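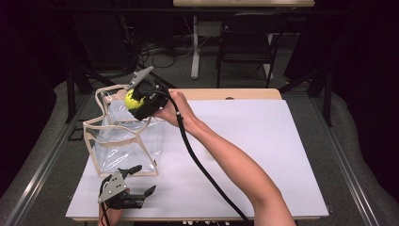
## Gripper night: the hand-held pair, version three

Quick one this month, typing it on my lunch break so forgive the mess.

For anyone who missed the last two issues: a few of us have been building hand-held grippers at the Niddale workshop. Two of them, left and right. You pick things up with them yourself, we record what the fingers did, and later the arm (Odham, still in bits on the back shelf) gets to learn from it. That's the plan anyway. Odham has no wrist at the moment. Don't ask.

Tennis balls again. Into the clear bag with the beige trim. I know some of you wanted cutlery or laundry and we will get there, but balls are forgiving, they're cheap, and if you drop one it rolls under the curtain and somebody gets a bit of exercise.

### What changed since last time

- **Fingers.** Blockier. The old ones were too thin and bent whenever you squeezed anything firm. Nisreen Khasawneh redrew them and printed a set over two evenings.
- **Pads.** Still the glue-on kind. Still fraying at the edges, see further down.
- **Cables.** Thick black one out of each gripper. Heavier than we'd like. After twenty minutes your forearm knows all about it. We did try a thinner one in the spring and it lost connection every time someone turned their wrist, so thick it is until somebody finds us something better.
- **Table.** White sheet over the top. Wood grain was confusing the tracking. Cost us a whole evening to work that out and then the fix was a sheet of white stuff. Oh well.
- **Logging.** Rima Salameh rewrote the recorder. It now saves as it goes, so when the laptop dies you lose the last few seconds and not the whole night. She has named it Marinescu and won't say why.

### How it went

Pretty good! Started late, the left gripper wouldn't calibrate and I had the jaw spring in backwards. My fault. Ten minutes with the small pliers and we were away.

Picking up is easy now. Letting go is the hard part – the pads are grippy enough that the ball hangs on a bit after you open, and then it goes where it wants. Rima's trick is to open slowly and give a small turn of the wrist. Nisreen just opens fast and accepts the bounce. Both work about as well, though the slow way makes for much nicer recordings, so please do it Rima's way if you come along.

The other thing is the bag itself. The sides are floppy and shiny, and the rim wanders around. If you brush it with a finger on the way in, the whole opening moves and your next drop is a guess. Come in from higher up than feels natural, then down. I keep forgetting this. You'll see me forget it in the recordings.

We're at 700 good pick-and-drops, against the 2,000 we said we wanted by the end of August. Hm. Nisreen thinks 3,000 would be better but she is not the one with the sore arm. Another 182 are on the disk marked "maybe", mostly ones where the tracking jumped halfway through. Somebody has to sit and watch them and say yes or no. It's dull work but you can do it from home with a cup of tea, let me know if you fancy it. 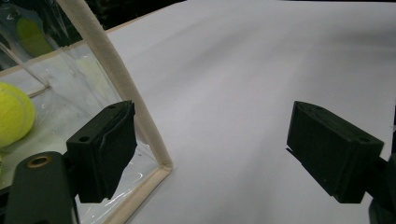
*Photo: gripper project / Niddale workshop newsletter. Free to reuse, just say where you got it.*

Have a look at the pad edges on the left finger if you want to know what's on the job list. Layers are starting to fray. Not a disaster yet, but a loose edge can catch on things and then you get a funny little tug in the data which is a pain to clean up. Options so far:

1. Trim the edges and seal them with a bit of glue. Cheap, ugly.
2. Cast new pads in one piece. Rima has the silicone, we need a mold.
3. Wrap the pad round the side of the finger so there's no edge facing the work. Nisreen is drawing this one up, needs a slightly narrower block.

I'd go for 3 but I'm not doing the CAD so my vote counts for less. If you have done any casting please shout, even if it was candles.

Also on the arm that carries that finger – a brass threaded insert. Please, PLEASE use the hand driver on these and not the drill. We've stripped one already on the old set and getting it out of the plastic took the soldering iron and a lot of bad language. The bolts want to be snug, that's it. If the finger wobbles, tell somebody before you start cranking on it.

### Odham news

Short section. Shoulder and elbow are fine. Wrist motor came back from Jandholm with a new gearbox and it's much quieter than the old one, but the bolt pattern is different so the bracket doesn't fit. New bracket is on the printer queue behind about nine chess pieces. Whoever is doing the chess pieces, they look great, but could I squeeze in?

Once the wrist is on, same fingers go on the arm as on the hand-held ones. That was the whole reason for doing the fingers as a seperate part. Same block, same pads, same holes. Then we find out if any of this transfers or if we've spent a summer dropping balls in a bag for fun. I'd be okay with either.

### Next session

Saturday, from ten, curtained corner at the back. We'll go until arms give out, with a proper stop for lunch. You don't need to know anything about robots, and if you've never soldered that's fine too. Takes five minutes to get the hang of the grippers.

Things that would help:

- a spare set of small hex drivers, metric, ours have wandered off
- cable clips, the kind that hold something thick
- someone patient for the "maybe" pile
- any floppy or see-through container you don't want back. Nisreen wants to try a few different ones so the arm doesn't only learn this bag

Sleeves rolled up please, loose cuffs get in the way of the tracking. And mind the rails on the floor when you walk round the table, both sides. I've caught my foot on them more than once.

Recordings up to now are on the shared drive in the folder called grippers_v3. The one called grippers_v3_NEW is older, I'll fix that. Write to me or Rima if you can't get in, she's usually quicker to anwser.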